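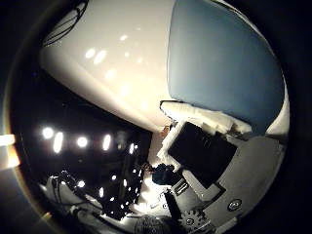 Orden del día y acuerdos

Reunión de marzo, Sala Perovley, 13 h
Asisten: Annunziata Serra (preside), Gaetano Fontana, Primo Fiore, Cosimo Carbone (acta). Excusa su ausencia Oluf Frandsen.

1. Acta anterior
Se aprueba con una corrección de Fiore: el albarán de Marneo era el 1527.

2. Material de relleno
Fontana informa de que la espuma blanca se desmigaja por los cantos y deja restos en las cajas. Serra propone cambiar a papel en los envíos pequeños y mantener la espuma en las piezas grandes - las curvas sobre todo. Se acuerda probarlo en ocho cajas antes de pedir más.

3. Cables
Los cables finos se guardarán en mazos atados y con etiqueta. Carbone prepara las etiquetas.

4. Superficies brillantes
Fiore pide que las carcasas blancas no se apoyen unas contra otras sin nada en medio. Conformes todos. Queda pendiente el presupuesto de fundas de Stodent, que lleva Frandsen.

5. Ruegos y preguntas
Fontana pregunta quién tiene la segunda llave del almacén. La tiene Serra - hará una copia.

Próxima reunión en abril, misma sala. Se levanta la sesión a las 14.10.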